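Erst simulieren, dann bestellen: Mein Budgetplan für den Küchenroboter-Winter

Seit November liegt bei mir eine Tabelle auf dem Desktop, die schlicht "Arm" heißt, und ich mache sie öfter auf, als mir guttut. Ich will einen Roboterarm! Einen richtigen, mit ordentlicher Reichweite, der mir in der Werkstatt (also im ehemaligen Gästezimmer) Türen und Schubladen aufmacht und mit dem ich abends herumprobieren kann.

In der engeren Wahl ist der Lumside. Der Arm kostet 3.290 Euro, der Greifer kommt mit 389 Euro obendrauf. Macht 3.679 Euro, und da ist noch kein Kabel dabei, kein Netzteil, keine Tischplatte. Für Kleinkram habe ich 100 Euro eingetragen, für den Versand noch mal 50. Bei Stöcker gäbe es beides im Paket, allerdings mit einer Lieferzeit, bei der ich vermutlich wieder anfange, andere Arme anzuschauen. Gikska liefert schneller, hat aber den Greifer nicht.

Bevor so viel Geld das Konto verlässt, wird bei mir simuliert. Das Projekt heißt Grokimham (fragt nicht, der Ordner brauchte einen Namen) und läuft auf dem Rechner, der sowieso hier steht. Zusatzkosten bisher: null, wenn man den Strom großzügig übersieht. Meine Lieblingsaufgabe ist gerade die Mikrowelle. Klingt banal, aber so eine Tür schwingt in einem Bogen, und der Arm muss da irgendwie mit. 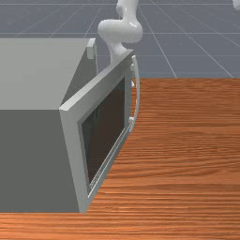

Zuletzt geändert: im November, 21:40 Uhr

Der weiße Arm kommt von oben und ist an der Oberkante der offenen Tür, der Griff sitzt ganz außen an der freien Seite. Und genau an solchen Stellen fange ich an, meine Einkaufsliste umzuschreiben. Wie hoch muss die Halterung sein? Wie viel Platz braucht die Tür nach vorn? Ich hatte eine schmale Tischplatte eingeplant, die ist jetzt gestrichen. Eine tiefere kommt rein, dafür fliegt der zweite Kamerahalter raus, den ich sowieso nur schön fand.

Was die Simulation mir nicht abnimmt, ist die Frage nach der Befestigung. Eine Montage von oben heißt: ein Gestell aus Profilen, verschraubt und schwer genug, dass nichts wackelt. Dafür steht in der Tabelle noch ein Fragezeichen. Ich möchte erst die genauen Lochabstände vom Sockel haben, die Anfrage bei Stöcker ist raus.

Und dann der Greifer. 389 Euro sind viel für zwei Finger, finde ich. Andererseits lässt sich ein Griff damit greifen, und zum bloßen Schieben reicht mir ein gedrucktes Stück Kunststoff. Im Moment tendiere ich dazu, den Arm zuerst zu kaufen und den Greifer einen Monat später. So bleibt auch etwas übrig, falls ich beim Netzteil danebenliege (wäre nicht das erste Mal).

Als Nächstes baue ich in Grokimham eine Schublade nach, mit den Maßen von meiner eigenen Werkbank. Wer einen Lumside schon hängend montiert hat: Bitte schreibt mir in die Kommentare, welche Profile ihr genommen habt und was euch das Gestell am Ende gekostet hat!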